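3. Water use at shared washbasins

The study covered 34 households in Merkorham, all of them in rented flats built to the same plan. Figure 1 shows a basin of the type discussed in this section.

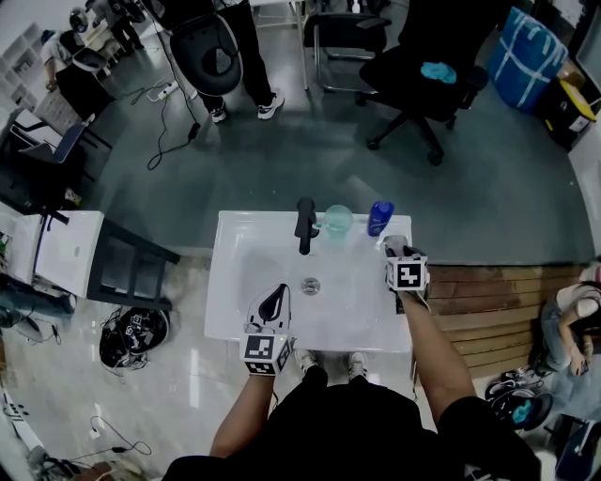 Figure 1. Rectangular white basin with black tap, cup and bottle on the rear ledge.

3.1 Metering and diaries

A flow meter supplied by Solteck was fitted to the cold feed of each bathroom basin and read once a week. Households also kept a short diary in which they noted the purpose of each use: hand washing, tooth brushing, shaving, rinsing clothes or cleaning. Diaries were collected every Saturday. Two households withdrew before the end of the study and their readings have been left out of the results below.

Hand washing made up 50 per cent of the diary entries but a much smaller share of the water drawn. Tooth brushing accounted for most of the remainder, and it was here that households differed most from one another. Those who reported filling a cup drew less water per entry than those who reported leaving the tap open — a result in line with the earlier survey carried out in Juradum, where flats were larger and water was charged at a flat rate.

3.2 Limits of the diary method

Diaries depend on memory and on goodwill. In the first week, 70 per cent of entries were made on the same day as the use they recorded; by the final week the share had fallen, and several households were filling in whole days at once. Short uses are the most likely to be missed. We have therefore treated the meter readings as the firmer measure and used the diaries only to divide the weekly total by purpose. No correction was made for leaks, which the meters could not tell apart from slow draws at night.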